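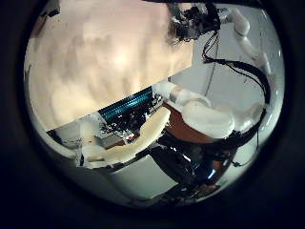 **Unit 5: Inventory Control for Seasonal Stock**
Course notes, N. Filali

## 5.1 Scope

Seasonal goods have a short selling period and a low value once it ends. The standard reorder model assumes steady demand and no end date, so it cannot be applied to them without changes. This unit covers the single-period model, in which one order is placed before the season opens.

## 5.2 Terms

- **Underage cost (Cu):** profit lost on each unit of demand that cannot be met. Selling price minus unit cost.
- **Overage cost (Co):** loss on each unit left at the end. Unit cost minus salvage value.
- **Critical ratio:** Cu / (Cu + Co).

The best order quantity is the smallest Q for which the probability that demand is at or below Q equals or exceeds the critical ratio. Storage cost during the season is ignored here and taken up in Unit 7.

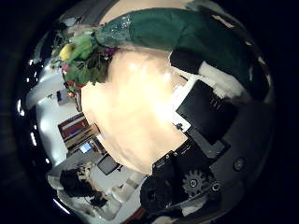
The critical ratio rises with the margin and falls as salvage value drops. A shop that can return unsold goods to the supplier at full cost has Co = 0 and a ratio of 1. In that case the limit on the order is set by space or cash, and the model gives no useful answer.

## 5.3 Worked case: Stitthorpe

The Stitthorpe store buys wreaths from Antwi at $13 each and sells them at $20. Unsold wreaths go to a discount buyer at $8.

- Cu = 20 − 13 = 7
- Co = 13 − 8 = 5
- Critical ratio = 7 / 12 = 0.583

Demand is taken as normal with mean 300 and standard deviation 20. The z value for 0.583 is 0.21, so Q = 300 + (0.21 × 20) = 304.2. Round up to 305.

Note that the order exceeds mean demand only because Cu is greater than Co. If the two costs were equal, Q would be 300.
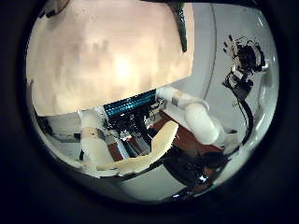
*Photo: Naima Filali*

## 5.4 Limits of the model

1. Demand is treated as independent of price. Markdowns before the end of the season break this assumption.
2. Lost sales carry no cost beyond the margin. Loss of goodwill may be added to Cu if it can be estimated.
3. Only one order is allowed. For suppliers such as Tultero that accept a second order in March, use the two-stage form in Unit 7.

## 5.5 Problems

1. Repeat 5.3 with a salvage value of $6. State the new ratio and Q.
2. Kutel offers the same wreath at $12 with no discount buyer, so salvage value is zero. Find the critical ratio and compare expected leftover stock with 5.3.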